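The new arm on the teardown bench

Okay, so you've all walked past it by now and half of you have asked me whether I still have a job. I do!

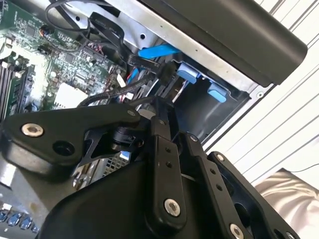

Mostly what's changed here at Gralholm is my shoulders, which don't ache by Thursday anymore. We take in up to 4000 old desktops a year, and I used to do every one of them bent over with my face in the case. Now the arm takes the boring pulls and I get the fiddly stuff (clips that snap, cables somebody routed like a bowl of noodles) plus a lot more sorting, which I've come to like.

It's slow on the odd models, I won't lie, and the Dultmont crew is welcome to come laugh at it. But two of us are learning to set up the routines ourselves, and that's a pay step. If you want in, the next training round is in August and the sign-up sheet is by the break room fridge. Bring your own coffee mug, ours keep vanishing.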